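Vaten Ernar 4 Bread and Dough Machine
User Guide, Section 4: Sweet Dough and Cereal Bars

Before you start this section, please finish Section 2 (first cleaning) and Section 3 (the test loaf). The sweet programs work with more sugar, and sugar burns faster than flour. If the test loaf came out too dark, set the crust button to Light for everything in this section.

4.1 What you need

The pan with the kneading paddle already on its shaft
The measuring cup and the double spoon from the box
A kitchen scale. The cup is fine for water and milk, but please weigh the flour and the sugar.
A soft spatula. Do not use metal tools in the pan.

Ingredients for one sweet dough, size M:

Milk, room temperature: 240 g
Butter, soft, in small pieces: 60 g
Egg: one, medium
Bread flour: 505 g
Sugar: 55 g
Salt: one small spoon, level
Dry yeast: one small spoon and a half

Note: The flour weight is for normal white bread flour. For whole wheat flour, add two large spoons of milk. We do not recommend more than half whole wheat in this program, the dough becomes heavy and the motor has to work hard.

4.2 Making the sweet dough

1. Take the pan out of the machine. Always fill it outside, on the table. Milk that falls on the heating ring makes smoke at the next use.
2. Pour in the milk and the egg. Add the butter.
3. Add the flour so that it covers the liquid fully.
4. Put the sugar in one corner and the salt in the opposite corner.
5. Make a small hole in the top of the flour with your finger and put the yeast there. The yeast must not touch the liquid before the kneading begins. This is important mostly when you use the delay timer.
6. Put the pan back and turn it to the right until you hear the click.
7. Close the lid. Press Menu until the display shows program 7, Sweet Dough.
8. Press Start. The light becomes green.

The machine rests first, and then kneads. During the rest you will hear nothing, and the display does not change for several minutes. Please do not press Start again. A second press stops the program, and you must begin from step 7.

Caution: Do not use the delay timer with fresh milk or egg when the kitchen is warm. Use water and milk powder (see the table in Section 9).

4.3 Checking the dough

After 15 minutes of kneading, open the lid and look. The dough should be one smooth ball which moves together with the paddle.

If it sticks to the bottom like a thick soup, add flour, one large spoon at a time, and wait one minute between the spoons.
If there is dry flour in the corners, push it down with the spatula. Keep the spatula away from the paddle.
If the ball is hard and the machine makes a knocking sound, add one small spoon of milk.

You can open the lid at any time in the kneading part. In the rising part please keep it closed. The warm air goes out and the dough will need longer. 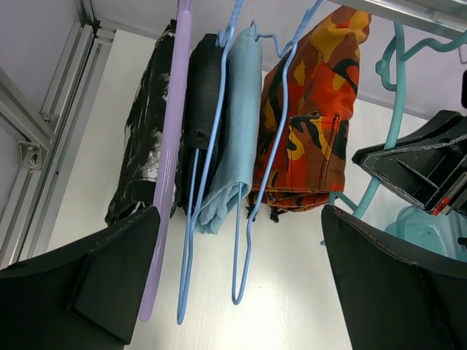
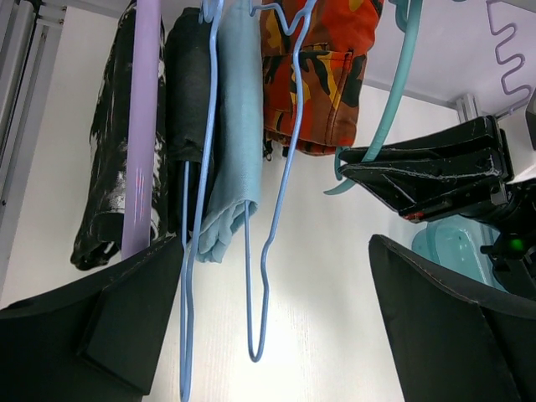 4.4 Adding cinnamon, nuts or raisins

The machine gives a long beep when it is time for the additions. You have five minutes.

1. Open the lid when you hear the beep.
2. Drop the additions in slowly, near the wall of the pan.
3. Close the lid. You do not need to press any button.

Cinnamon makes the yeast slower. One small spoon is enough for size M. If you like a strong cinnamon taste, do not put more into the dough. Roll the finished dough flat, spread butter on it, put the cinnamon and sugar on the butter, and roll it up before baking in your oven.

Nuts must be chopped. Whole almonds scratch the coating of the pan, and scratches of this kind are not covered by the guarantee. Raisins which were washed must be dried with a towel, otherwise the dough becomes wet after the check in 4.3 and you will think that you measured wrong.

4.5 Cereal bars (program 11)

Program 11 only heats and stirs. It does not bake. You need the flat stirring paddle, marked with the letter S. The kneading paddle crushes the cereal into powder.

1. Change the paddle.
2. Put 60 g butter, 90 g honey and 40 g brown sugar into the pan.
3. Select program 11 and press Start.
4. At the first beep the mixture is liquid. Add 200 g of dry cereal. Rice cereal, corn flakes and oat rings all work well. Filled cereals do not.
5. At the second beep, press and hold Stop until the display is dark.
6. Take out the pan with oven gloves and empty it into a flat dish lined with baking paper.
7. Press the mixture down with the back of a spoon and leave it in the refrigerator for two hours before cutting.

Caution: Hot sugar sticks to the skin and burns badly. Do not taste the mixture from the pan. Keep children away from the machine until the pan is empty.

Note: If the bars fall apart when you cut them, the mixture was not pressed enough, or the cereal was more than 200 g. You can eat the pieces with yogurt.

4.6 Cleaning after sweet programs

Fill the pan with warm water to the upper line and wait half an hour. The paddle then comes off easily. Never pull it with pliers. Wash with a soft sponge and dry the shaft well from both sides.

For sugar that has become black on the heating ring, use Drestix paste on a damp cloth, only when the machine is cold and unplugged. Wipe two times with clean water after it. The next heating can smell a little.

4.7 Messages on the display

E1: The pan is not locked. Turn it to the right until the click.
E4: The machine is too hot to start. Open the lid and wait. After program 11 this is normal.
H: The dough is too heavy. Press Stop, take out part of the dough and begin again.

For a new paddle S, give the part number 2228 when you order. Continue to Section 5 for jam.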